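Wednesday, May. Bench notes, meditation timer build

Back on the singing bowl timer for the Covport retreat house. Stela Olteanu asked me to write more down this time, so I'm going to ramble a bit and you can all skim.

Where I left it: the striker hits fine but the ring dies too fast. Stela runs the morning sits and she says people come out of the silence feeling yanked, like somebody shut a car door. What she wants is a tone that fades so slowly you're not sure when it stopped. I get it! I sat with her group twice last month and the old kitchen timer they were using made me want to throw a cushion.

Started the day with the bowl on the felt ring, then on the cork ring, then on three rubber feet (my favorite idea, and the worst one, it buzzed). Felt wins by a mile. The measured tone is 263 Hz on felt, and it wanders a hair on cork, which I can't explain yet. Aurelia Sima thinks the cork ring isn't flat. She may be right, I cut it in a hurry with the bad knife.

Then the striker. The hard tip gives a bright ping and after that not much. Wrapped it in wool yarn, two layers, and the whole sound opened up, low and round. Went to four layers and it was just a thud. So two layers, maybe three if the yarn is thin. Aurelia brought suede scraps from home and those are next. I want something that won't fray, because the wool was already looking fuzzy by lunch.

Side conversation that I want to keep. Aurelia asked whether a machine ought to ring the bowl at all, and whether the intention of the person striking it is part of what the sitters receive. We went back and forth on that through a whole pot of tea. Her teacher at Zanport used to say the bell is an invitation and somebody has to be doing the inviting. My feeling is that whoever sets the timer before the sit is doing the inviting, and the striker just carries it across the room. Stela, when I called her, said she'd like to sit with her eyes closed for once and not peek at a clock, thank you very much. That settled it for me, though I don't think Aurelia is convinced. I'd like to put a small pause in the setup, one breath between turning the dial and the timer starting, so the person has a moment to set an intention. Easy to do in the code. Must ask Stela how long a breath is for her group, mine are short.

Interval settings as of now: 22 minutes for the morning sit, 6 for the short one before meals. One strike to open, three to close, and the gap between the closing strikes is still too tight. You should hear the first one nearly all the way out before the second comes.
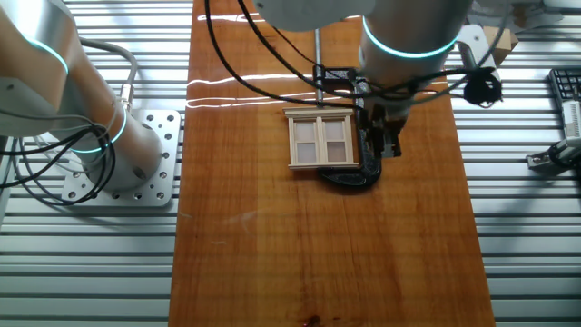
Left the unit running on the loop after lunch to see if the striker drifts. The counter said 1514 strikes when I shut it off, and the tip was still landing on the same spot on the rim, so the pivot is good and I'm going to stop fussing with it. The wool is another story, bald on one side. Suede, then.

Odd thing, by the end of the afternoon I'd stopped hearing the bowl as a test. Every time it rang I caught myself dropping my shoulders and taking a breath, even with a screwdriver in my hand. Aurelia noticed she was doing it too.

Still to do:
Suede tip, glued and stitched both ways, compare.
Cut a new cork ring with a decent blade and check it's flat.
Lengthen the closing gap, try it on Stela over the phone first.
The McIver power supply hums if you put your ear to it. In a silent room somebody is going to hear that. Swap it for the Fevero one in the drawer or run the thing off batteries.
Return Aurelia's teapot.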